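About Us

Larnadano
Rules and Good Practice for Two-Arm Robot Work

Who We Are

Larnadano is a training and standards organization for people who run small robot workstations. We write working rules, review the sites that adopt them, and teach the courses that go with them. Our members are laboratories, technical colleges, and small firms that operate table-mounted arms for handling household goods and other light items.

The organization began as a shared office between two member sites, Sollstead and Betesance. Each had its own safety sheet, and operators who moved between the two buildings had to learn both. The first joint text, known as the Sollstead Rules, was drawn up to end that duplication. It has been revised every May and remains the basis of everything we publish.

What the Rules Cover

The Sollstead Rules deal with the workstation, the operator, and the record. They apply to any station where two arms share one tabletop. Large industrial cells are outside their scope, and members who operate such equipment must follow the requirements that apply to it.

The section on workstations sets out how a station is to be built and kept. Base plates must be bolted down and checked before each shift. Cables must be held along the arm with clips or ties, with enough slack at each joint for the full range of motion. Wiring below the table is to run in a duct wherever the layout allows. Loose wire near a base is to be reported and secured before work continues.

The section on shared handling is the one members consult most often. When two grippers hold the same object, both must be treated as one moving system. Neither is to be opened until the object is supported or the operator has confirmed that the other grip is firm. Thin, stiff articles such as clothes hangers call for a slower approach speed, as a small error at one end becomes a large one at the other. Soft goods are to be laid flat or folded within reach of both arms, and fringe, straps, and cords must be kept clear of the joints.

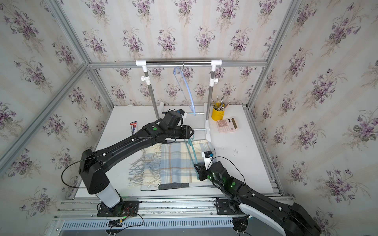

Members are also asked to plan the tabletop before a task begins. Every article on the table must be entered on the task sheet, including those that play no part in the task. Background articles may be used to make a setting more varied, provided they stand outside the path of both arms or the path has been checked with them in place. Articles may not be added, removed, or moved by hand while the arms are powered.

The section on records requires that each session be logged by the operator in charge. The log gives the task, the articles used, any stop, and the cause of the stop if known. A session that ends in a dropped article is recorded in the same way as any other. Logs are kept at the member site for 25 months and are made available to our reviewers on request.

How We Work With Members

A site that wishes to join submits its layout drawings and current procedures. Our reviewers read these and then visit. During the visit they observe ordinary work, speak with operators, and test the emergency stop at each station. The site receives a written report with required changes listed separately from recommended ones. Membership is granted once the required changes have been made.

Sites are reviewed again every two years. A review may be brought forward at the request of the site or after a serious incident. We publish the outcome of each review but do not publish drawings, session logs, or the names of staff.

Training

The Operator Course runs for 25 hours, most of it at a workstation. It covers daily checks, safe reach, shared handling, stopping and restarting, and the keeping of logs. Participants complete a written paper and a practical assessment. Certificates are valid for three years.

More than 700 operators hold a current certificate. The course is taught in Sollstead and Betesance, and at member sites that have a station set aside for teaching. A shorter course for supervisors is offered twice a year.

The Dương Library

Course notes, past editions of the Rules, and blank task sheets are kept in the Dương Library at our Sollstead office. The collection holds 500 items and is open to members during office hours. Most task sheets can also be requested by mail.

Comments on the Rules

Members may propose changes to the Rules at any time. A proposal should state the paragraph concerned, the wording suggested, and the practice it is based on. Proposals of up to 200 words are preferred. Those received after the close of the current round will be held for the next revision.

Page last reviewed November 2023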